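How to write your first sixteen bars (and get them to land on the beat)

So you've got a beat you love and a head full of half-lines. Brilliant! That's all I had when I started, plus a cheap pair of headphones and a bus journey to Plostcombe every morning. Sixteen bars is the usual length of a rap verse, and you can have a decent draft of one by tonight.

Start by counting. Put the beat on and nod along: one, two, three, four. That's one bar. Most of the time the snare hits on two and four, so clap there until your hands do it without you. If you're making your own loop, try 88 beats a minute - slow enough to fit your words in, quick enough to keep you awake.

Now mumble. Yes, really! Record yourself on your phone making nonsense sounds over the beat for four bars, then play it back and listen for the bits with bounce. Dagim Demissie showed me this when we shared a rehearsal room, and I still do it for every single verse. The rhythm comes first and the words get poured into it afterwards.
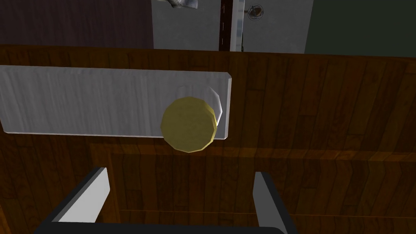 Next, pick the rhyme for the end of your first two lines and let it fall on beat four. Go for sounds over spelling. "Kettle on" and "settle on" is a lovely pair, and so is "late again" with "waiting in" if you lean on the vowels a bit. Write down every match you can think of, even the daft ones, and keep the list next to you.

Work in blocks of four bars. I like to set something up in the first block, add detail in the next two and save my favourite line for bar sixteen. Leave gaps! A beat of silence before a strong line does wonders, and you'll need to breathe somewhere anyway. I mark my breaths with a slash.

Then rap the whole thing out loud, standing up. Anywhere you trip twice, take a word out. It's nearly always a "just" or an "and" - Areeba Magsi crosses hers out in red and her pages look like a crime scene, but her verses fly.

Record two takes, leave them overnight and listen in the morning before you change anything. If one line still makes you grin, build your next verse from that.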